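**Is the "Dr. Sirklow delivered 448 babies" story real, or just something towns say?**

I'm writing two pages on old Dr. Sirklow for our township history booklet. Every account I find says he delivered 448 babies between coming home from the Army and closing his office over the Ditley feed store. Same number each time, no source. One version has him riding out to farms on a mule, which I doubt, as my grandmother remembered his car and complained about the noise of it.

Has anyone traced the number? I read a draft out loud at the Monday meeting and people got cross that I'd put "reportedly."
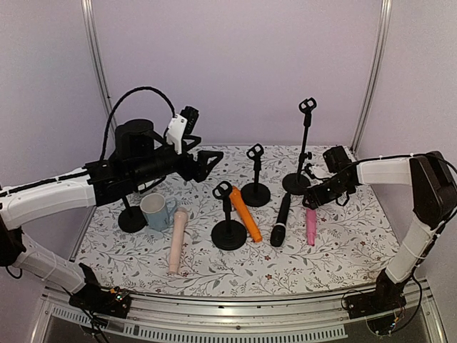 *Four microphones and a mug on the flowered cloth.*

I've checked the county history and the church anniversary book. The second copies the first word for word, typo included.

**Answer 1**

It's true, my aunt was one of them. He was a wonderful man and never sent a bill to anyone who couldn't pay. I wouldn't go digging.

**Answer 2** (accepted)

One aunt gets you to one baby.

Start with birth certificates. The attending physician is normally named, but you'll have to find out from the county clerk how far back you're allowed to look. I did this for a doctor in Drarnell who was supposed to have delivered "over a thousand." I gave up after 5 years' worth of certificates, and by then it was plain he'd have needed to practice until he was 110.

Things I'd want before printing the number:

- His own ledger or daybook, if the family kept one
- The obituary, and whether the figure is in it or shows up later
- State medical directory listings, for the years he was in practice
- Whether a partner's deliveries got folded in. A Dr. Londoño shared that office for roughly 10 years and hardly gets a mention

An exact number does make me think somebody once had a list. It could also be a ledger page number, and I've seen that happen. Leave "reportedly" in.

— Rodrigo Guerreiro
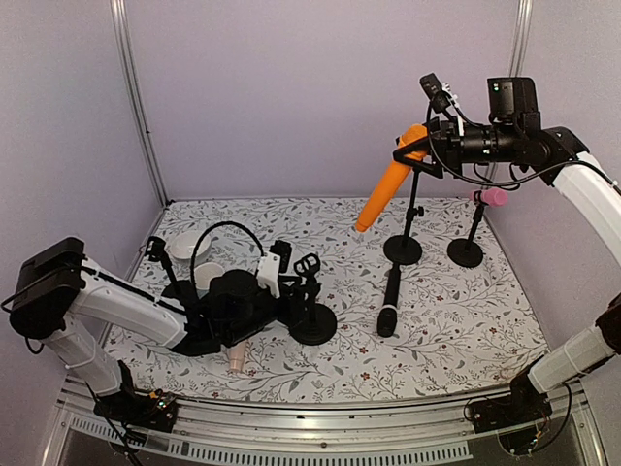 Nelli Suominen: The obituary doesn't have it. I looked it up for a cousin and all it says is "many of our citizens." The 448 first turns up in a retirement dinner program, and those were written to get a clap. I'd trust the mule before I trusted that.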